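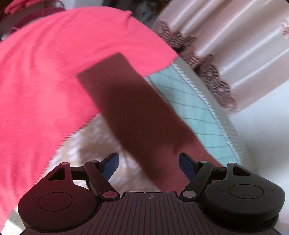 Gripper open, pink-red fabric on the left, checked green cloth behind.

Filed under: Home, Machines, Grumbling

January 18, 2020

I have been asked twice since Christmas whether it is worth waiting for a machine that does the laundry. My answer is no, and I don't think it will change soon.

Washing and drying were sorted out long ago. What is left is the part between the dryer and the drawer, and that is all handling. You pull one thing out of a heap, find out what it is, find its corners or its shoulders, turn it the right way round and fold it. I can do most of that while listening to the radio. A machine has to work for every bit of it.

Take the cloth in the picture. The big pink-red piece is likely a T-shirt, but it could be just a cloth, and from that close I can't tell. A piece of pale green with a thin dark grid lies behind it, and something beige and white with a soft pattern is half hidden between. A person would give the pink one a shake and know at once. A machine has to choose where to pinch before it knows what it is pinching, and if it takes hold of two layers it has the wrong shape from then on.

I worked for a time at Drosholm, on the packing side, so I have seen what machines are good at. We had a line that put 600 cartons an hour through a taper and hardly ever stopped. Every carton was the same size and came in facing the same way. When we tried to run soft goods down it, folded tea towels in thin bags, it jammed all morning. In the end they went back to being packed by hand, and as far as I know they still are.

Homes are closer to the tea towels than the cartons. Our flat in Rustden has a bed, a chair that collects clothes, and curtains that get in the way of everything. I don't want to rearrange any of that to suit a machine.

There is a folding machine called the Picard which a shop in Fivside had on show last January. It cost over 900 pounds. You clip each item on by hand, it pulls the item in, and a folded square comes out at the bottom. It did shirts and small towels well enough. It would not take sheets, socks or baby clothes, and the clipping took me nearly as long as folding would have. I counted that as half a job.

The two-fingered grippers with soft pads seem to me a better idea, if a slower one. Two fingers can pick up a sock or the edge of a sheet, and they don't need the item clipped on first. The hard part is deciding where to put them, and that will take a great deal of practice on real, crumpled, everyday cloth.

For now I fold on the bed in the evening, big things first. Sheets still go in the cupboard more or less rolled up. If I hear of a machine that can do a fitted one, I'll go and look at it.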